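Shop > Help > Returns and Exchanges

Returns FAQ

How long do I have to return something?

You have 68 days from delivery for anything in the Zimholm and Vorier ranges. Clearance items have 15 days. Items bought in November follow the same rules.

Do I need the original packaging?

Any sturdy box will do. Please leave tags and labels on the item, and put the order slip inside. If you lost the slip, write your order number on a piece of paper. 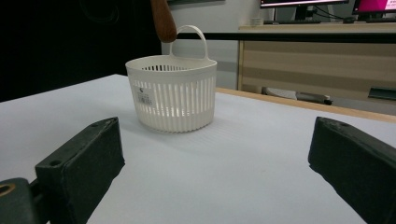

When will I get my refund?

Refunds go out once the parcel is checked in at our Pliren warehouse. The money goes back to the card you paid with. Your bank may take a few more days to show it.

Who pays for return shipping?

We pay if the item is faulty or we sent the wrong one. Otherwise you pay. Orders over $200 come with a free return label.

Can I exchange for a different color?

Yes, if it is in stock. Start a return and pick "Exchange" on the second screen.

Can I return a gift?

Yes. You will get store credit, and the buyer is not notified.

My order was very large. Who do I contact?

For orders over $2,000, write to Simone Meireles on the trade desk before sending anything back.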